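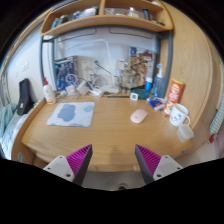

Desk under the curved shelf. Mouse on the bare wood, cables at the back.

Home | Notebook | Bench notes | People | Archive
Filed under: Workroom diary, Desks and storage

Sat 9 September

I took the desk today, as we agreed with Mared. The task is to find a layout that a person can keep for a whole working week without thinking. I write down what is on it first, then what I want to change, so that Aled can disagree with me before Gwilym orders anything.

Mouse and pad. The pad is on the left side and the mouse is on the wood nearer the middle. I tried to work like this for one page of typing up notes and my hand always looked for the pad. The pad has the big blue shapes and it takes a lot of room for one object, but I would keep it. On bare wood the pointer jumps a little when I go slowly. On the pad I did not notice it. I have not measured, it is only my feeling in the wrist.

Right end. This is the difficult part. The red snack can, the mug with the small face and the clear plastic cup stand very near each other, and the cup is in front, close to the edge. With the elbow it is the first thing to go. My proposal is that drinks get one fixed place and only one vessel, the mug. The cup goes to the kitchen. The can can live on the shelf, but Flurina thinks that food above a desk is worse than food on it, because of crumbs. I leave this open.

Bottles. There is a white one with a red top at the left, and a clear pump bottle with blue liquid at the right. I do not see why they must be on opposite sides. If both stand together at the left, the clock can move outwards and the pen has somewhere to lie which is not across the front of it. The teal dish is the natural place for small things. I would like to use it for clips and for the little tube, if the tube fits. To check.

Cables. All white, so they are hard to tell apart. I followed each one by hand from the power strip and marked the end with paper tape. This was the slowest job of the morning. Berwyn has a cable tray from Foulkes in his drawer, still from January, and he says it is 72 cm long. I think it is too long for the back of this desk, but it can perhaps be cut. The lamp must keep its own socket on the strip, in the position easiest to reach. Please do not move it when you plug in a charger.
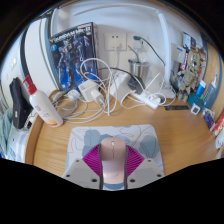 For the mouse position I want to try the pad in the middle and a little to the right, with the keyboard further in. The pad should lie flat, with no corner going up the raised edge of the desk, or it will slide back during the day. I will put two small pieces of the Zollham grip tape under it. They come off without marks, at least they did on the other desk.

The Gundam box at the back left: it is large, but it stands well there and it disturbs no one. Mared asked if it should go up on the shelf. I say no. The shelf is curved and already has its own bottles and a box, and I do not trust something so tall up there. The box stays.

At the far left there is also the black case and some cloth beyond the edge of the desk. They are not part of my job today but they make the whole corner look unfinished. A hook would be enough for the cloth. For the case I have no idea yet.

List for next time:
– grip tape under the pad
– ask Berwyn if we may cut the tray
– both bottles to the left, try for 5 days
– the cup to the kitchen
– decide about the can (Flurina)

Aled, if you change something, please write it under here with your initials and do not only tell me in the corridor. Last time we lost half of the remarks like this.

Later: Gwilym came by and would rather have a drawer unit than a tray. The one he likes is from Gakari and costs 193 with delivery. I answered that the desk does not have so many things that it needs a drawer, it has things in the wrong places. He was not convinced. We will look again when the bottles are moved.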